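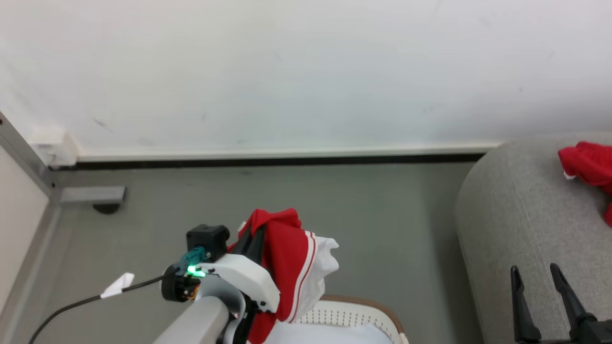 Wutley Hall to Host Spring Series on Housing and Fair Access

The Office of Community and Inclusion at Ivilberg College will open its spring lecture series in February with a program on housing discrimination and its effects on students, staff and families in the neighborhoods near campus. The series is free and open to the public. All talks take place in the main auditorium at Wutley Hall, which seats 500.

The opening talk looks at the history of restrictive deeds in the Tejada neighborhood, where many of the college's employees live. Student researchers spent the fall term reading property records at the county office and found 168 deeds that once carried language limiting who could buy or rent the home. The language has had no legal force for decades, but it remains in the documents, and owners often learn of it only when they sell. The students will explain how they did the work and how residents can ask to have a correction added to their own records.

Later talks will cover rental screening, language access at public agencies, and the rights of tenants with disabilities. A panel on student housing closes the series in April. Each program begins at 6 p.m. and runs about 2 hours, including time for questions from the audience. Sign language interpretation is provided at every session. Spanish interpretation is available on request if the office hears from you at least a week ahead.

The Trustden Fund is again supporting small grants tied to the series. This year there are 20 grants for student projects on fair housing, open to undergraduate and graduate students in any department. Group applications are welcome, and one member should be listed as the contact. Forms are at the front desk of the office and on its web page, and completed applications are due before spring break.

Seating is first come, first served, and doors open at 5:30 p.m. Parking in the lot behind Wutley Hall is free after 5 p.m. The accessible entrance is on the north side of the building. Recordings with captions will be posted on the office web page after each talk.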